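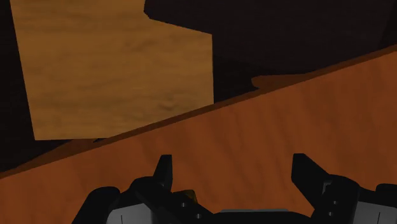
Streaky wood grain in golden and ochre shades

Wood grain

By Dayana Apaza
Last revised in December

Wood grain is the direction, size and arrangement of the fibres in a piece of wood. In everyday speech the word is also used for the pattern which can be seen on a cut surface, but many woodworkers prefer to call this the figure. The two meanings are often mixed, also in shops and in furniture catalogues.

Origin of the pattern

In places with a cold and a warm season, a tree grows quickly in spring and more slowly later in the year. The early wood is usually lighter in colour and the late wood is denser and darker. Together they form one growth ring. Trees of the wet tropics can grow through the whole year, and their rings may be weak or missing.

The fibres do not always follow the trunk in a straight line. In spiral grain they turn around the stem. In interlocked grain the direction of the spiral changes from one period of growth to another, and such wood is difficult to split. Wavy grain is valued for the backs of violins.
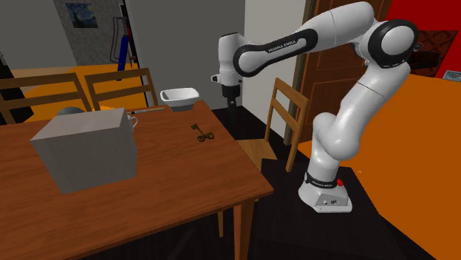 Influence of the saw

The same log can give boards of very different appearance. A plain-sawn board is cut along a tangent to the rings and shows arches or long ovals on its face. A quarter-sawn board is cut with the rings standing nearly upright in its thickness, and shows narrow parallel lines. In oak it shows also the pale rays, known to carpenters as fleck.

Quarter-sawn boards move less when the air becomes damp, but more wood is lost in the sawing and the price is higher. Wide plain-sawn boards may cup, and for this reason a solid top is normally fixed to its base in a manner that allows it to move.

Working with the grain

A plane should travel in the direction in which the fibres rise to the surface. If it goes against them, the blade lifts the fibres before cutting them, and the surface becomes torn. Sanding across the grain leaves scratches which become more visible after oil or stain is applied. End grain takes in more stain than the face of the board and turns darker.

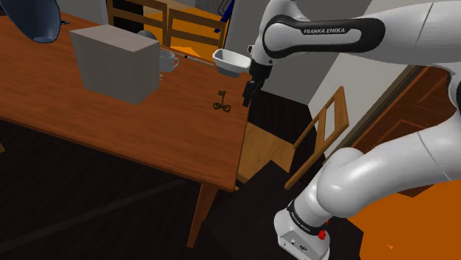 Imitation and collections

Painted graining, in which a cheap wood is made to look like an expensive one, was common on doors and panelling in the nineteenth century. The painter pulled a comb or a dry brush through wet glaze. In the town of Zeltar this work is still taught at the Muñoz workshop, in a course of 10 lessons.

The Ponby Wood Collection keeps 3,014 labelled samples, each cut to show the face, the edge and the end. Its catalogue was prepared by Jhonatan Guzmán.

Related articles
Growth ring
Quarter sawing
Veneer
Estar method of graining

Reader comments (2)

turner_80
In the section on planing, please mention that with interlocked grain there is no good direction. I use a scraper.

Marta
Is the Ponby catalogue possible to buy, or only to read there?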